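Print this page | E-mail this page

Progress report to the Srivastava Fund
School Speech Policy Tracking Project, second period
Prepared by Edit Virág; figures checked by Ankit Vashisht

You asked whether the new state rules on classroom discussion are being applied the way their sponsors said they would be. Our answer so far is that we can't tell, and I'm wary of anyone who says they can.

By the end of September we had sent public records requests to 68 school districts. Of those, 30 have sent us something we can use. Others sent a bill, a form letter or a link to a page that no longer loads. One district wanted $800 to search the e-mail of a single office. We have appealed the charge and have not paid it.

The documents we do have are thin. Most districts copied the model policy word for word, changed the name at the top and passed it without discussion. That may mean the rules are harmless, as supporters claim, or that principals are settling things by phone and leaving no paper. Opponents have told us the second is happening everywhere. When we asked for names and dates, we got 2 cases that held up.

The court side is slower than our proposal promised. The teachers' suit is still stuck on standing, and the state has asked for more time again. I would not plan any spending around a ruling this year. Both sides put out press releases after the last hearing calling it a win, though the judge decided nothing except the page limit for briefs.

Ankit has moved our records into the Irna database. The vendor said this would cut our sorting time in half. It hasn't. Scanned pages come in sideways and the search misses handwriting, so he still reads everything himself. We'd like to drop the add-on module at renewal and put that money toward appeal fees.

We also have doubts about the parent survey. The people who answered were mostly those who already had a complaint, in one direction or the other. We won't publish percentages from it, even though they would make a good headline.

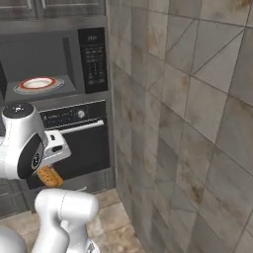

For the next period we ask that the survey line be moved to legal review. Ankit will resend every request that has passed its deadline, and I'll go to the next hearing in person.

Recent items
- First period report: what we asked for and what we got
- How districts set copying fees
- Notes from the standing hearing
- Model policy, side-by-side text

This site uses cookies to remember your settings. By continuing to browse you accept their use.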